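Quiénes somos
Inicio > La escuela > Quiénes somos

La Escuela Skivero de Servicio y Hostelería forma a profesionales del servicio de mesa, la cafetería y la atención en eventos. Fue fundada por Kai Weidemann, que sigue al frente de la dirección académica, y ocupa desde su origen la planta baja del edificio Oltmanns.

Nuestra misión es ofrecer una enseñanza práctica y accesible a quienes desean incorporarse al sector, así como a trabajadores en activo que necesitan actualizar sus conocimientos. Hasta la fecha, 742 personas han obtenido el certificado de la escuela.

El programa

El itinerario básico consta de 100 horas lectivas y se organiza en dos bloques. El primero, Sala y mesa, trata la disposición de la vajilla, el transporte de platos y la retirada del servicio. El segundo, Bebidas para llevar, se dedica al vaso de papel: almacenamiento, manipulación higiénica, colocación de tapas y orden del puesto de trabajo.

La escuela concede a este segundo bloque una importancia particular. El vaso debe tomarse siempre por la pared exterior, nunca por el borde, y cada puesto ha de quedar recogido antes del siguiente turno - una norma que se aplica por igual a alumnos y docentes.

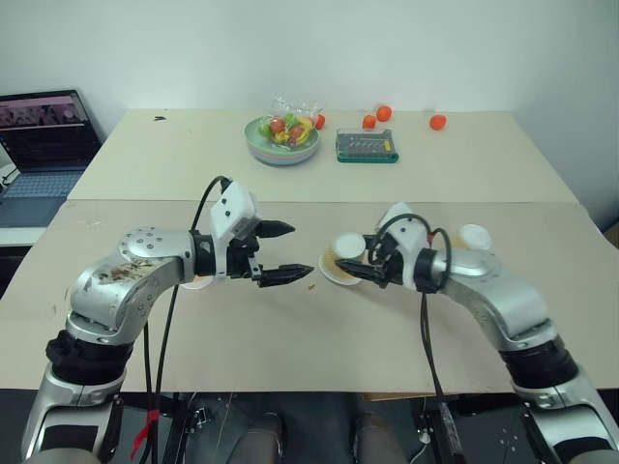
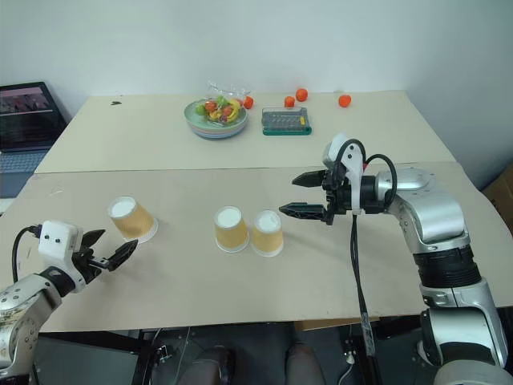 Vasos de papel sobre la mesa de trabajo.

Las prácticas se realizan con material de uso corriente en cafeterías y comedores. Para los ejercicios de presentación se emplea fruta de plástico, que permite repetir un mismo montaje sin desperdicio de alimentos. El fondo de vajilla y menaje reúne 2.000 piezas y se revisa cada año en agosto, durante el periodo sin clases.

Entidades colaboradoras

La escuela mantiene convenios de prácticas con las cafeterías Ledetti y con la empresa de restauración colectiva Carka. Los alumnos que superan ambos bloques pueden solicitar una estancia en cualquiera de las dos entidades - las plazas se asignan según el expediente y la disponibilidad horaria.

Admisión

No se exige titulación previa. Las solicitudes se presentan en la secretaría, donde también se facilita el plan de estudios completo y la información sobre becas. El horario de atención es de 9:00 a 14:00.

Aviso legal | Plan de estudios | Contacto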